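Stotville firm asks homeowners to stop painting perfectly good wood

Friday, October 25, 2019

Stutivora, the Stotville kitchen refitter, has launched a repair service for people who have been told they need a new kitchen and suspect they don't. The service, called Nomar, will clean, mend and refinish old cupboard doors in two working days, and then go away.

The company admits this is an odd thing for a kitchen seller to offer. It has spent years persuading the public that brown was finished, and the public, being obliging, painted everything grey. Much of that grey is now peeling, and the phone has been ringing since June.

Under Nomar, doors are taken off, labelled and driven to the workshop on Onuoha Road, where old varnish is removed by hand. Hinges are replaced if they squeak and left alone if they merely look tired. Customers keep the use of their shelves throughout, although visitors will be able to see the tins. 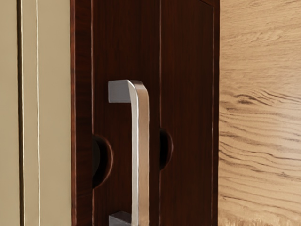

Dark wood grain beside a pale beige panel, computer rendering.

Colour advice is included whether or not it is wanted. Stutivora's general position is that a dark door gets on well with a plain, light neighbour, and badly with another dark door of a slightly different brown. The firm will match existing stain on request and will say so if it can't.

A four-door job starts at £2,000, collection and refitting included. Larger kitchens are priced after a visit, which is free and comes without a brochure. Painted doors can be stripped too, at extra cost and with a certain amount of sighing.

Bookings are open now to households in Stotville and the surrounding villages. The showroom will carry on selling new kitchens to anyone who insists.

Share this story: 4 shares | 2 comments

Recent news
Stotville showroom to close early on Mondays
Worktops: a short guide to oiling them
Stutivora moves to Onuoha Road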